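The Clockmaker of Erkstead

The Clockmaker of Erkstead is a fantasy novel by Gerardo Gentile, the first of the Vakus books. It runs to 34 chapters and was written, by the author's own account, to settle an argument with his brother about whether a novel could have a tax audit as its climax.

Plot

Soomro, a junior inspector of weights and measures, is sent to the mountain city of Erkstead to find out why its year has 151 days. The city's clockmaker claims the missing days were sold. Soomro asks for receipts. The receipts exist, which is where the trouble starts, and the buyer turns out to be Tredau – a minor god of harvests with poor handwriting and a long memory.

The middle chapters follow Soomro through the vaults under the city, where unspent days are kept in jars. A subplot about a stolen goat is dropped in chapter 19 and picked up again in the second book, by which time the goat has been elected to something. 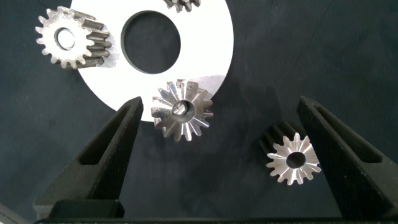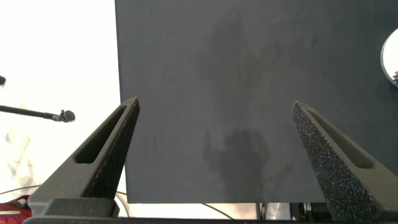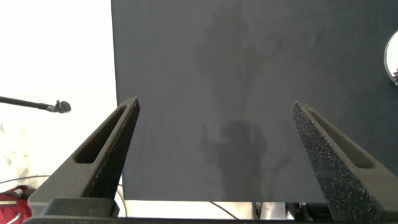
Metal gears with a white disc (first picture); dark gray panel (second and third).

Background

Gentile began the book as a short story of 177 lines, all of them dialogue. The first full draft came to 600 pages and included a glossary longer than the final battle. His editor removed the glossary and, after some discussion, the battle.

Reception

Early reviews praised the audit and were cooler about the romance, which one critic compared to two people waiting for the same elevator. Readers took to Tredau, whose letters to the inspector are often quoted – usually the one about turnips. The map printed inside the cover places Erkstead on the wrong side of the river. Later printings moved the river.

Contact the editors | Copyright the contributors | Back to top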